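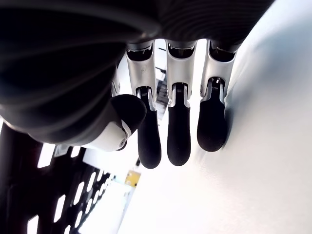 Household Skills Room Reopens at Ullow College

December 2, 2023

Ullow College has reopened the Household Skills Room on the ground floor of D'Souza Hall, following a renovation that began in July. The room is used by students in the home management, hospitality and independent living programs, and will be available to evening classes from the start of next term.

The work replaced the worktops, wall cabinets and flooring, and moved the sinks from the center of the room to the window side. The former pantry has been opened up and joined to the main room, which gives classes a separate area for laundry folding, packing and storage exercises. New lighting has been fitted over every work area.

Hema Rodrigues, head of home management, said the old layout had been designed for cooking lessons alone and no longer matched what was being taught.

"Our students cook, but they also sort, clean, fold, pack and put away," she said. "In the previous room those tasks were carried out on whatever corner of a counter was free. We wanted each of them to have a proper place."

The room now has eight work areas. Each has a counter, a set of drawers and a tall cupboard, and two of them have counters that can be raised or lowered for students who work seated. The adjustable counters were requested by staff on the independent living program, who had been borrowing a table from the library for the purpose.

Storage and inventory

All utensils, dishes, linens and small containers were taken out of the building before the work began and were checked, cleaned and listed before being returned. The completed inventory stands at 2,101 items. Chipped dishes and worn pans were withdrawn, and sets with missing pieces were combined where the patterns allowed.

Anitha Varma, who supervised the inventory, said the previous list had not been revised for many years and described several things the college no longer owned, including a fish kettle and a full set of pudding molds.

Items are now stored under the Emum labeling plan, in which every shelf and drawer carries a short code matching an entry in the room register. Students are asked to return each item to its coded place at the end of a session. A printed copy of the register is kept by the door, and a second copy is held at the D'Souza Hall front desk. Staff who move an item permanently should amend both copies and initial the change.

Glassware is kept on the lower shelves and may be used by all classes. Knives are kept in a locked drawer and are issued by the instructor. Cleaning products have been moved out of the under-sink cabinets to a separate closet in the corridor.

Funding

The renovation was paid for from the college's building fund, with a gift of $2,000 from Gaser Home Supply toward the cost of shelving and drawer dividers. Vasanthi Panicker, speaking for the company, attended the reopening and was shown the laundry and packing area by second-year students, who were preparing boxes of kitchen goods for the college's family housing.

The boxes are part of an assessed unit on moving and settling into a home. Students plan the contents, wrap breakable pieces, label each box by room and write an unpacking list for the household that will receive it. Instructor Tomoyo Arai, who teaches the unit, said the additional space had already changed the way the work was organized.

"Last year one group had to finish and clear everything before the next group could begin," she said. "Now a box can stay open overnight, and the students can come back to it and reconsider what they have put at the bottom."

Use of the room

Daytime classes have priority until the end of the current term. Evening bookings will be taken at the D'Souza Hall front desk, and groups must name one person who will be responsible for checking the room at closing. The checklist covers the stoves, the sinks, the refrigerator, the knife drawer and the return of linens to the laundry area. Food may not be left in the refrigerator between evening sessions.

Groups that used the room before the renovation will need to complete a new booking form, as earlier arrangements have lapsed. Personal equipment that was left in the old cupboards has been boxed and may be collected from the front desk until the end of term. It includes a number of aprons, baking pans and lidded containers, most of them without names.

Hema Warrier, who coordinates evening classes, said that a course in basic household repairs and mending would be offered in the room for the first time, alongside the existing courses in home cooking and food preservation. Details will appear in the next program guide.

A few minor items remain to be finished, including the fitting of a second notice board and the replacement of one cupboard door that was delivered in the wrong size. The work will be carried out outside class hours, and the room will stay open.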